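### 3.2 Cell configuration and upkeep

The counter cell was built to study small-box retrieval and restocking from cardboard display stands. It consists of a two-armed upper body on a fixed column, a head-mounted colour camera, a compute unit on the floor behind the column, and a section of retail counter that can be unbolted and replaced. The column is a Torbridge unit with a manual height clamp. The arms and their controller are from Fendo. All of the work reported in this section was done on this one cell, and the settings below are those used for the trials in Section 4 unless stated.

The column is clamped so that the shoulder axis clears the tallest header card on the counter with both elbows raised. The clamp slips slightly when both arms reach forward together, and a drop of a few millimetres is enough to bring the forearm covers into contact with the header cards. The clamp bolts were therefore retightened at the start of each day and a scribed line on the column checked against the collar. In February the clamp was fitted with a second bolt, after which the line did not move between checks.

Head camera pose is calibrated against a printed board laid flat on the counter. Barrett Benavides carried out the first calibration, and the procedure was later shortened by Tsz-kin Huang to a set of 25 board positions. The reprojection error is read off after each run. If it exceeds the limit, the lens ring is the first thing to check, as it works loose with repeated neck motion. A spot of removable thread lock on the ring reduced this but did not stop it. Recalibration was also carried out after any neck servo had been replaced — a job that disturbs the camera bracket even when the bracket screws are left alone.

The stands are ordinary shop displays in folded card. They are light and will slide or tip if a box is drawn out against the wall of its compartment. Taping the stands down was tried and given up, as the tape tore the card and left the base uneven. Instead, the lift path is kept close to the axis of the compartment until the lower end of the box is clear of the grid, and only then is the wrist allowed to turn. Figure 4 shows the two-handed case, in which one box is held upright while the other is lifted away from the stand at an angle. 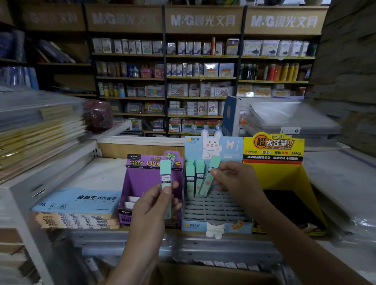 **Figure 4.** Head camera view during two-handed handling of pencil lead boxes (2B/0.5) at the light-blue stand. Three boxes remain in the grid tray.

Two features of this view affected the set-up. First, much of the area beyond the counter is filled with packaged goods on shelves, and the colours there overlap with those on the counter. The early box detector returned matches on the rear shelving. These were removed by limiting detection to a volume bounded by the counter front and the back of the stands, with the bounds entered by hand after each counter change. Second, the label is the most reliable cue to which way a box is facing, and it can be hidden by the fingers. The thumb position was moved down the box face in the grasp table, which left more of the label in view at the cost of a less central hold.

Finger wear was the main cause of lost time. The contact surfaces pick up dust from the card, and grip on the smooth box faces falls off before any wear can be seen. Surfaces were wiped with alcohol at every change of stand and replaced after 2000 grasps or on the first unexplained drop, whichever came sooner. The replacement pads were cut from Skolutix sheet. One early failure, at grasp 574 on a new set, was traced to adhesive that had not cured. Pads are now left overnight under a light clamp before use.

Grip force is set as a single value for each box type. The method of Fu, in which force is adapted during the lift, was considered but not used here, because the change in load over the lift is small compared with the friction against the compartment walls. Joint torque offsets are zeroed with both hands open and clear of the counter. Skipping this step gave a steady sideways pull on the stand during extraction, which was at first put down to calibration error.

The arm cables need a slack loop at each elbow. The loop on the left arm was found chafed at the cover edge and was rerouted along the outside of the link. The log entry for Wed 8 December records the change, and results obtained before it are reported separately in Section 4.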